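Equipment Planning for Small Automation Groups
Handout 4: the hand-held gripper budget
So-ying Tsang

Most first budgets list the gripper and stop. Yours will too, and then someone will ask for pads.

Take the Temari worksheet. The hand-held unit goes in at 2000, the spares at 700, and the total for the first term comes to 3097. The remaining 397 is markers, cables, power strips and the courier, who is never in anyone's plan and always gets paid.

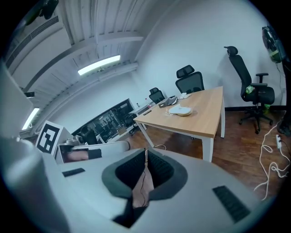
Rubber strips and padding are consumables. Put them on their own line, or they will be bought in June out of the tea money. The same goes for printed markers – cheap, dull, and the session stops when one is scuffed.

Two quotes are in the pack. Prokberg is dearer but includes repairs. Goma is cheaper and includes a leaflet. Read both before you form a view of Goma.

Room costs: a table, chairs, decent light, enough sockets. Check what you already have before ordering more.

For next time: redo the worksheet for two units. Doubling everything is wrong. Ho's chapter on shared spares explains why, at some length.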